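Front Page > Facilities > Automation > Checklists

Print this page | E-mail this page

Desk robot cell: walk-around checklist with comments
Posted 1/1/18 by Clirkville site safety desk

Use before first run of the shift and again after any change to the hand, the rack or the program. Mark OK, FIX or N/A. Comments are from the last round at Clirkville, typed up quick, sorry for the shorthand. Replaces the May sheet – bin the old one.

1. Paperwork
1.1 Risk assessment on file, matches the task being run – OK. Task is card handling, hand to rack and hand to person.
1.2 Cell number on the sheet matches cell – OK. Cell 21.
1.3 Hours written down from the controller – OK. 3,633.
1.4 Operators signed off for shared-space work – FIX. Litby people have their own sign-off but it isn't in our binder. Get copies.

2. Stops and power
2.1 E-stop in reach of whoever is closest to the hand, no stretching across the arm – OK
2.2 E-stop tested today, with the arm moving slow – OK
2.3 Restart needs a seperate action after e-stop is released – OK. Had to look twice, the screen message is easy to miss.
2.4 Cables off the floor and out of the walkway – FIX. One run behind the table. Tape is not a fix.

3. Speed and force
3.1 Speed limit set for people nearby, 300 mm/s at this cell – OK
3.2 Limit locked with a password the operator doesn't have – FIX. Password was on a sticky note. Note gone now, password still needs changing.
3.3 Grip force set to the lowest value that holds the card – OK. Bronda setting sheet used. Don't copy values from the Morelli cell, differnt hand.

4. Hand and arm
4.1 Finger joints, rods and pivot screws – look for looseness, wear, anything backing out. Power off for this one.
4.2 Sleeve and any wrap on the arm – no loose ends that could catch on the rack or get into the joints. Plastic film counts as a wrap. Check where it ends near the wrist.
4.3 Thumb closes square on the card, no scraping on the slats.
4.4 Rack can't shift when the hand pulls. Push it by hand first, arm stopped.
4.5 Bare arms and hands near the rack – allowed only under the speed in 3.1. No sleeves hanging, no lanyards, no bracelets.

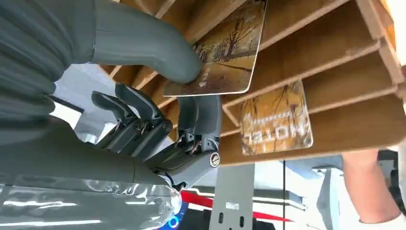

Can an operator straighten a card in the rack while the arm is live?
Only with the arm stopped and the hold light confirmed. A pause in the program is not a stop, since the next move can start by itself.

Comment on 4.2 – came up at three cells this round so it's getting its own line. Film goes on for dust, then stays for weeks. Write the date on it. If it's torn, take it off.

5. Handover, robot to person or person to robot
5.1 Person takes the card by the free edge, never between thumb and fingers – OK
5.2 Hand opens on a light pull, and opens on power loss too or has a manual release people know how to use – FIX. Release exists. Two operators asked, one knew.
5.3 Face stays back from the hand. Arm's length is the rule, leaning in to read the card is the usual way it gets broken.
5.4 One person in the handover spot at a time – OK
5.5 Rounded corners only on cards and other test items – OK
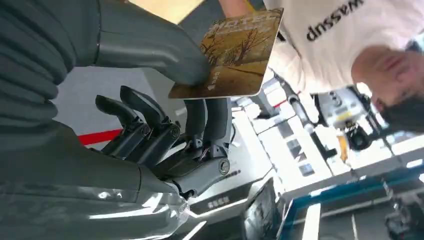 5.6 Operator says "taking" out loud before reaching, if a second person is at the controls. Sounds silly, do it anyway. Second person keeps a hand by the stop until the first one is clear.
5.7 Eye protection – N/A for cards. Goes back on for anything rigid or anything under spring load.

6. Surroundings
6.1 Floor clear, no boxes in the way out – OK
6.2 Other machines close by are parked or covered by their own sheet – FIX. Sheet missing for one. Don't sign this line on a guess.
6.3 Lighting good enough to see the finger gaps – OK. Watch for glare at the bright end of the room.
6.4 Loose tools off the table before power on – OK

7. Sign-off
Score this round 92. Pass mark is 90 but open FIX items still have to be closed, the score doesn't cancel them. 1.4 and 5.2 first, then 3.2. Cable run can wait for the table move if the walkway stays closed on that side.

Next round – same sheet, new comments. Leave the old ones in the binder behind it.

Print this page | E-mail this page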